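Reichweite im Winter: was vom Versprechen übrig bleibt

Seit der letzten Ausgabe sind wieder Zuschriften zum selben Thema eingegangen. Ein Leser aus dem Platzdienst einer größeren Anlage schreibt, der neue Lithium-Akku in seinem Wagen solle laut Händler »jeden Bleisatz überleben, den Sie je hatten«. Ob wir das bestätigen könnten. Können wir nicht, und der Händler kann es vermutlich auch nicht.

Der Umstieg von Blei auf Lithium ist bei Elektrokarren, Golfwagen und kleinen Transportfahrzeugen inzwischen das Lieblingsthema jeder Verkaufsveranstaltung. Gewicht runter, Wartung weg, Ladezeit kürzer. Vieles davon stimmt im Kern. Nur wird daraus gern eine Rechnung gemacht, in der alle günstigen Annahmen auf einer Seite stehen und die ungünstigen im Kleingedruckten.

Nehmen wir die Zyklenzahl. Zelodgate wirbt auf dem aktuellen Faltblatt mit 1000 Ladezyklen »und mehr«. Was das »und mehr« bedeutet, steht nirgends. Auch nicht, bei welcher Entladetiefe gemessen wurde, bei welcher Temperatur und welche Restkapazität am Ende noch als gut durchgeht. Ein Zyklus, bei dem der Akku halb leer gefahren wird, belastet die Zellen anders als einer, bei dem der Wagen abends mit letzter Kraft in die Halle rollt. Ohne diese Angaben ist die Zahl Dekoration. Wir haben beim Hersteller nachgefragt und ein freundliches Schreiben erhalten, dem dasselbe Faltblatt noch einmal beilag.

Bei Skirkitz sieht es etwas besser aus. Dort liegt ein Datenblatt vor, das die Entladetiefe immerhin nennt, und wer anruft, bekommt jemanden ans Telefon, der weiß, was ein Batteriemanagementsystem tut. Dafür fehlt jede Aussage zum Laden bei Frost. Die meisten Lithium-Eisenphosphat-Zellen sollen unter null Grad nicht oder nur mit stark verringertem Strom geladen werden. Gute Systeme sperren dann das Laden oder heizen vorher. Schlechte laden einfach weiter, und den Schaden merkt man Monate später. Wer seinen Wagen im Januar in einer unbeheizten Remise stehen hat, sollte sich das schriftlich geben lassen, bevor er unterschreibt. 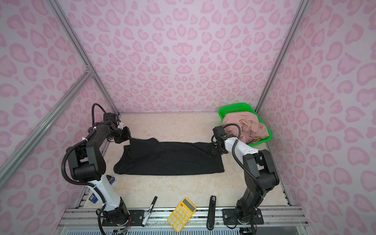
Technik & Praxis

Ladegerät behalten oder nicht?

Eine Frage, die in fast jeder Zuschrift vorkommt. Die Verkäufer sagen gern, das alte Ladegerät könne »in der Regel« bleiben. Diese Regel möchten wir einmal sehen. Ein Ladegerät für Bleibatterien fährt eine Kennlinie, die auf Blei abgestimmt ist, oft mit Erhaltungsladung und bei manchen Geräten mit einer Ausgleichsphase bei erhöhter Spannung. Einem Lithium-Akku nützt das nichts, und im ungünstigen Fall schaltet sein Managementsystem mitten im Vorgang ab. Dann steht man morgens vor einem Wagen, der halb geladen ist, und sucht den Fehler am Wagen.

Ein passendes Gerät kostet Geld, das im Angebot meist nicht auftaucht. Uns liegt ein Kostenvoranschlag der Werkstatt Ostapchuk vor, in dem das Ladegerät mit 400 Euro als eigener Posten ausgewiesen ist. Das ist kein Schnäppchen, aber wenigstens steht es da. In drei anderen Angeboten, die uns Leser geschickt haben, war davon keine Rede.

Die Ladestandsanzeige

Auch so ein Thema. Die alte Anzeige am Armaturenbrett schätzt den Ladestand über die Spannung. Bei Blei ging das leidlich, die Spannung fällt dort beim Entladen halbwegs gleichmäßig. Lithium-Eisenphosphat hält die Spannung über weite Strecken fast konstant und bricht zum Schluss steil ein. Die alte Anzeige meldet dann lange »voll« und kurz darauf Stillstand. Wer umrüstet, braucht eine Anzeige, die den Strom mitzählt oder ihre Werte vom Managementsystem bekommt. Manche Hersteller verweisen stattdessen auf eine App. Wie das gehen soll, wenn ein Wagen von wechselnden Fahrern genutzt wird und nicht jeder sein eigenes Telefon dafür hergeben will, verrät der Prospekt nicht.

Das Gewicht

Hier sind wir vorsichtiger als die Werbung. Wenn im Heck fast 100 Kilogramm weniger liegen, freut sich der Rasen, das bestreiten wir nicht. Fahrwerk und Bremsen sind aber auf das alte Gewicht ausgelegt. Auf nasser Steigung kann einem leeren Wagen mit Hinterradantrieb durchaus der Druck auf der Achse fehlen. Ein Betrieb, der in Prunumholm mehrere Fahrzeuge umgerüstet hat, berichtet genau davon und hat nachträglich Ballast eingebaut — was man dann von der versprochenen Einsparung hält, möge jeder selbst entscheiden.

Und die Garantie?

Lang klingt sie immer. Man lese nach, ob sie auf die Zellen, das Gehäuse oder die Elektronik gegeben wird, ob der Einbau durch einen zugelassenen Betrieb Bedingung ist und wer im Garantiefall den Transport zahlt. Ein defekter Lithium-Akku gilt als Gefahrgut und darf nicht einfach in den Karton und zur nächsten Annahmestelle. In den uns bekannten Bedingungen von Zelodgate trägt die Rücksendung der Kunde. Bei Skirkitz ist der Punkt nicht geregelt, auf Nachfrage hieß es, man werde sich »im Einzelfall einigen«.

Wir raten niemandem vom Umstieg ab. Wer viel fährt, zwischendurch nachladen muss und das Wassernachfüllen leid ist, kann damit gut bedient sein. Wer seinen Wagen am Wochenende zweimal ums Gelände bewegt und einen gepflegten Bleisatz hat, sollte sich den Kauf nicht mit einer Zyklenzahl schönreden lassen, die er in diesem Leben nicht erreicht.

Angebote und Datenblätter nehmen wir weiterhin gern entgegen, Preise bitte nicht schwärzen. Für die nächste Ausgabe sammeln wir Erfahrungen mit Spannungswandlern für Licht und Hupe — vor allem mit solchen, die den ersten Winter nicht überstanden haben.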